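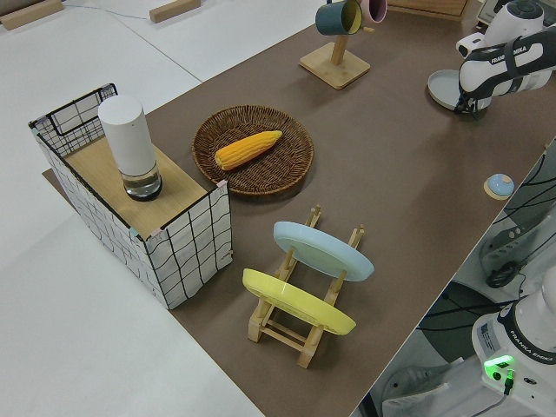
盐罐换小一号，家里人三天之内就会发现，然后自己去买一个大的回来。Aivar Rozīte在奥斯登（Osden）的家庭减盐交流会上讲了这句话，台下不少人点头。他接着说，自己家里后来把盐罐留在原处，改动的是酱油、腌菜和汤料，过了一个冬天，桌上的人才陆续觉得外面的饭菜偏咸。

这番发言后来被收入Tender家庭减盐计划的阶段材料，列在“住户意见”一章之首。计划由奥斯登地区的社区营养服务机构主持，面向有高血压或血糖管理需要的家庭，自去年12月起接受登记。至2026年8月8日材料付印时，登记家庭共1242户，其中1216户完成了首次膳食问卷。

盐从哪里来

首次问卷的设计并不复杂。每户连续记录三天的正餐、加餐和调味品用量，包装食品须抄录营养成分表中的钠含量，在外就餐则只记菜名和份量。营养师按统一的换算表折算，再将结果寄回各户。

折算结果与多数家庭的自我估计存在差距。许多住户在问卷开头填写“口味清淡”，理由是炒菜时放盐很少。逐项核算之后，烹调用盐在总量中所占的份额确实有限，酱油、蚝油、豆瓣酱、鸡精以及早餐所配的酱菜却把总数抬了上去。挂面、切片面包和部分饼干尝起来几乎没有咸味，钠含量同样需要计入。

营养师在回访中反复说明一项基本换算：一克钠相当于大约两克半食盐。包装上标示的是钠，日常谈论的是盐，二者混用容易造成低估。一包汤面若标明每份含钠两千毫克，吃完面并喝完汤，摄入的食盐即为五克左右。另一处常见的误读在于“每份”与“每百克”的区别，同一货架上的两种酱料可能采用不同的标示单位，直接比较数字没有意义。

回访人员还注意到计量工具的问题。住户习惯以“一勺”描述用量，而各家的勺子深浅不一，瓷勺与金属量勺之间的差异尤其明显。计划为此统一了写法：液体调料一律以毫升记录，固体调料一律以克记录，没有厨房秤的家庭可以改记一瓶酱油从开封到用完的天数，再除以用餐人数。后一种办法较为粗略，但坚持下来的家庭更多，数据也因此更连贯。

从汤和蘸料入手

完成首次问卷的家庭可以自行选择调整方向，机构不作统一规定。材料显示，有717户选择从汤类和蘸料入手。

汤之所以被优先考虑，与本地饮食习惯有关。奥斯登的家常晚餐通常有汤，汤料块使用普遍，且往往在出锅前再补一次盐。计划提供的做法是将调味推迟到盛碗以后，由用餐者各自添加。温度较高时，人对咸味的判断不够稳定，刚出锅的汤尝起来偏淡，稍凉之后咸味便显露出来。推迟调味能够避免在最烫的时候多放一勺。

蘸料的调整以稀释为主。酱油可以兑入少量凉开水或米醋，再加姜末、蒜末、香菜或炒香的芝麻。酸味与香辛料能够部分弥补咸味的减少，这一点在凉菜上效果较好，用于清蒸鱼时则须留意醋的份量，以免掩盖鱼肉本身的味道。住户寄回的意见中，对柠檬汁的评价分歧较大，年长者多数不予接受。

调整的幅度宜小不宜大。计划建议每两至三周减少一成，待全家适应后再作下一次调整。一次减去半数的家庭，多数在短期内恢复了原有用量，其中一部分还因饭菜寡淡而增加了在外就餐的次数，总摄入量反而上升。

低钠盐的适用范围

低钠盐是咨询中提及最多的产品。此类产品以氯化钾替代一部分氯化钠，在用量相同的情况下钠摄入有所下降，咸味与普通食盐接近，部分人能尝出轻微的苦味，炒菜时不易察觉，凉拌时较为明显。

机构对低钠盐的推荐附有明确限制。肾功能不全者、正在服用保钾利尿剂或某些降压药物者，以及曾有血钾偏高记录者，不宜自行更换，应先征询主治医生的意见。糖尿病患者病程较长时可能伴有肾脏损害，本人未必有所察觉，亦应在近期复查肾功能之后再作决定。同一家庭中若有一人不适用，共用的盐罐便不宜更换，可由其他成员在盛碗后单独使用。

住户中另有一种情形值得注意。部分家庭更换低钠盐后放松了对用量的控制，出手较从前更重，抵消了产品本身的作用。营养师建议在更换初期仍按原有方法记录一周，确认用量没有增加。

采购环节的变化

帕特森（Paterson）路集市是登记家庭较为集中的采购地点。自春季起，集市内的干货与酱料摊位按自愿原则张贴钠含量对照表，格式由机构提供，统一折算为每百克数值。参与的摊位以销售包装产品者居多，散装酱菜因批次不同，含量难以固定，目前只能标示区间。

本地酱料厂家Stimosari提供了一款减盐豆酱供住户试用。试用结果登载于材料附录，共收回有效答卷476份。总体评价尚可，主要意见集中于保存：减盐之后，豆酱开封后的存放时间缩短，未及时冷藏者表面容易变质。厂家随后缩小了包装规格，并将“开封后须冷藏”一句移至瓶盖。机构亦据此在住户手册中增补一节，提示凡减盐的腌制品和酱料均应少量购买、尽快食用，不宜沿用旧时整坛存放的习惯。

腌菜的处理更为棘手。自制腌菜依赖足够的盐度抑制杂菌，擅自减盐存在食品安全风险，计划不予提倡。可行的做法是食用前以清水浸泡、切碎后挤去水分，并将其视为调料使用：菜中既已放入腌菜，便不再另行加盐。若干住户寄来了自家的做法，以腌芥菜炒毛豆、腌萝卜丁拌豆腐最为常见，手册选录了其中几则，并注明了浸泡时间。

厨房与餐桌

膳食的改变最终落实在厨房里，器具如何摆放对用量有一定影响。回访记录中，调味品紧靠灶台的家庭，翻炒过程中重复加料的情况较多；将酱油和盐移至备餐台，出锅前统一加一次，用量便较易控制。餐桌上的做法与此相近。酱油瓶常年立在桌上，取用近乎下意识，改为需要时再从厨房取出，多数人便不再蘸第二次。
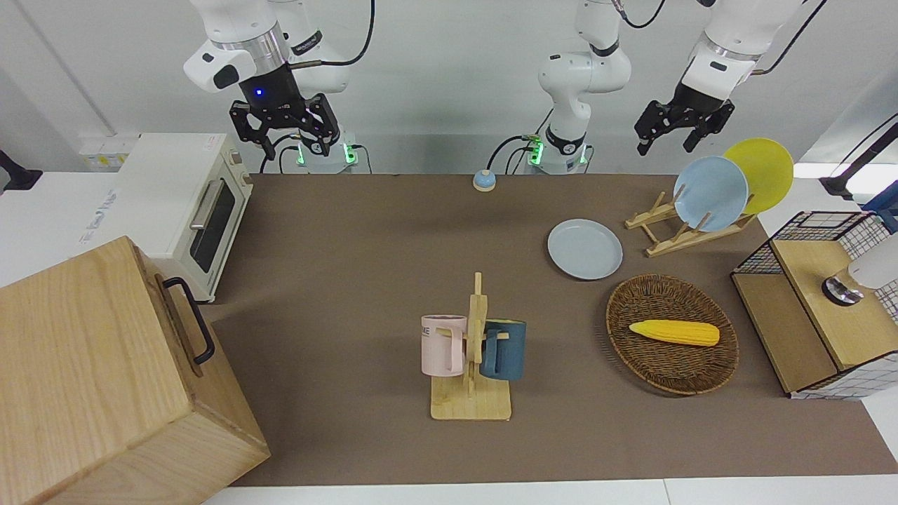

桌面右侧的木质碗碟架。

餐具大小也在讨论之列。蘸料碟换作浅而小的一种，每次倒入的份量随之减少，剩余倒掉的也少。汤碗则不宜过小，碗太小时添汤次数增多，实际饮用量难以估算。记录期间，建议固定使用同一只汤碗，并事先量出其容量。

关于家中儿童，材料的口径较为谨慎。儿童的口味偏好仍在形成，清淡饮食的养成较成人容易，家庭不必另备一套饭菜，出锅调味之前先盛出儿童的一份即可。火腿肠、奶酪片、海苔和调味坚果是儿童钠摄入的常见来源，选购时应与正餐合并计算。祖辈与父母分别给孩子准备零食的家庭，宜将当日所给的品种写在同一张纸上，贴在冰箱门或其他两方都能看到的地方。

对于同时管理血糖的住户，调味的替换还须兼顾糖分。市售的部分减盐酱汁以增加糖或糖浆的方式改善口感，番茄类和照烧类酱汁尤须查看配料表。营养师在门诊中遇到过血压有所改善而餐后血糖升高的个案，追查之下，问题出在一瓶每日都用的减盐烧烤汁上。将钠与碳水化合物两栏一并抄录，可以避免此类疏漏。

天气炎热、大量出汗或从事重体力劳动的住户，以及正在使用利尿剂的老年人，减盐幅度应由医生核定。出现乏力、恶心、头晕或意识模糊时，应及时就医，不可仅凭加餐或饮用盐水自行处理。

在外就餐

在外就餐是各户普遍反映最难控制的部分。餐馆菜肴的用盐量难以查知，要求“少放盐”的效果亦因店而异，现炒菜尚可调整，卤味、炖菜和预先腌制的肉类则已无从改变。手册给出的建议较为具体：酱汁另盛，面食留汤，米饭不浇汁，同桌点菜时以一道白灼或清蒸菜肴搭配一道味重的菜肴。若午餐偏咸，当日晚餐可以蔬菜、豆腐和米饭为主，不另加酱料。

奥斯登的几家单位食堂已同意在秋季试行汤类后置调味，即汤桶内只加基础用盐，取餐处另设小份调料。食堂方面的顾虑在于排队时间延长，以及调料取用后的清洁。双方商定先在早餐窗口试行，主要涉及豆浆、馄饨和面汤，午餐窗口是否跟进，视早餐窗口的情况再议。

第二次膳食问卷将于秋季寄出，题目与首次相同，另增加低钠盐使用情况和在外就餐频次两项。已迁出奥斯登的登记家庭可以通过邮寄方式继续参加，新登记的家庭须先完成首次问卷。住户手册的修订版置于帕特森路集市入口处的服务台，可免费领取。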